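In Defense of the Folding Table

Institutions that handle clothing on behalf of the public – shelters, school uniform closets, donation centers – tend to spend their planning time on intake and distribution. The work between those two points receives a line in the procedures manual, if it receives anything. It is the position of this essay that folding deserves better, and that the gray shirt is the garment by which any folding standard should be judged.

The gray shirt is the most common item on the shelves at the Zovside clothing room, and the one most often handled without care. It shows few marks, it is seldom anyone's first choice, and it is usually folded last. A standard that holds for a dress shirt with a stiff collar tells us little. Soft heathered knit has no crease to follow. It slides, bunches at the lower end, and keeps whatever shape it was given by the last pair of hands.

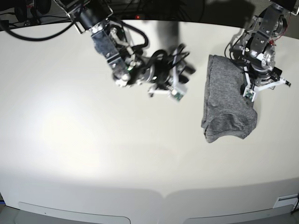 Should a shirt be folded in the hands or on a table?
On a table, whenever one is available. A knit folded in the air stretches at the shoulders under its own weight, and the two sides seldom match when it is set down.

The objection most often raised is one of time. Folding in the hands is faster, and a busy Wednesday intake leaves little room for refinement. This is a fair point and should be answered fairly. In the review prepared by Pantelis Kontogiannis for the Furnel and Gerlach sites, the shirts folded in the hands were indeed shelved sooner. They were also the shirts most likely to be pulled out, shaken open to find the size, and left in a heap for someone to fold again. The minutes saved at the table were spent at the shelf, generally by a different person, and so they never appeared in the first person's count.

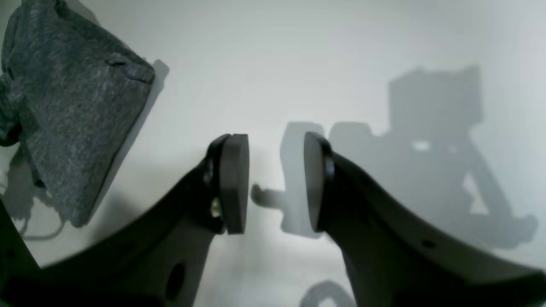 A second objection holds that visitors do not care how a shirt is folded. That may be true of any single visitor. It is less true of a room. People who come to choose clothing read the shelves before they touch anything on them, and a shelf of even bundles tells them that the contents were looked over by somebody. A slumped stack suggests leftovers. The garments may be identical in both cases.

What, then, should a reasonable standard require? We would ask for very little. The surface should be pale and clear, so that a dark knit stands out against it and the line of the hem can be checked at a glance. The shirt should be laid out in full before the first fold is made. Sleeves should be drawn away from the body and smoothed from the seam outward, for a wrinkle trapped at the armhole will travel through every fold that follows. 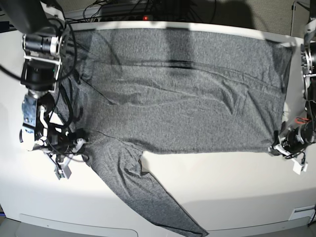 Gray knit shirt laid out on a white tabletop, one long sleeve extended.

The body is then brought in to a long rectangle, and the rectangle is shortened to fit the shelf. Our shelves take a bundle 13 inches deep. Other rooms will have other measurements, and the figure matters less than its being written down and posted where the folding is done.
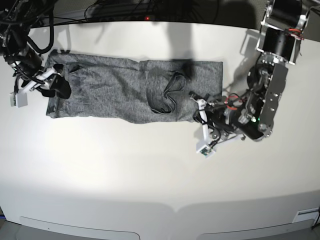
Perfection is not the aim. Knit edges will remain a little rumpled, and a worker who goes over the same shirt three or four times in pursuit of a sharp corner has misunderstood the task. The shirt is finished when it lies flat, holds together on being lifted, and shows its size without being opened. Anything beyond that is a private pleasure – one we would not discourage in a quiet hour.

There remains the matter of training. At present, most new workers learn to fold from whoever is standing nearest, and each site has drifted toward its own habits. The Ninduvix site rolls its knits, and its drawers are well suited to the practice. We see no reason to force it to change. We do ask that every site be able to state its method, teach it in one session, and provide a table large enough to lay a long-sleeved shirt flat. Two of the present tables are too narrow for this, and their replacement should come ahead of any new shelving in the April budget.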